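3.2 Sorting by bin colour

I'll admit I started this part of the study because of my own bathroom shelf. Dymphna Conneely and I had 102 households in Posham sort their toiletries into open bins, and we let them pick their own rules. Most went by size, a few by who used what, and hardly anyone by colour – which surprised me, as we'd bought the bins in different colours for exactly that!
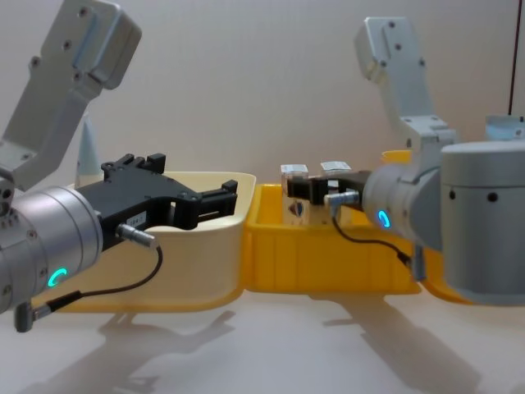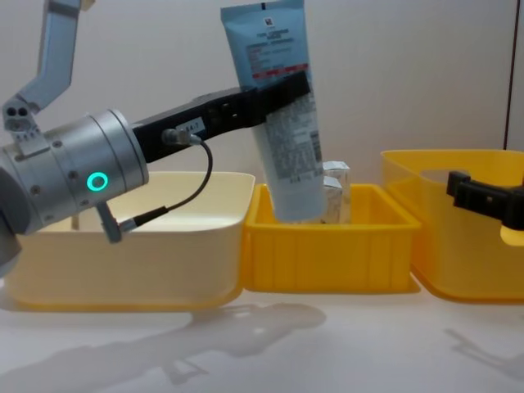
Figure 2. Open plastic bins, with a yellow one in use.

Tubes caused the most dithering. People wanted them upright, cap down, so the last bit would come out easily, but then they'd flop over in a wide bin and the whole lot got tipped out again (Endang Nasution's notes from September are full of this). Smaller bins went down far better, and about 607 items ended up in one by the second visit.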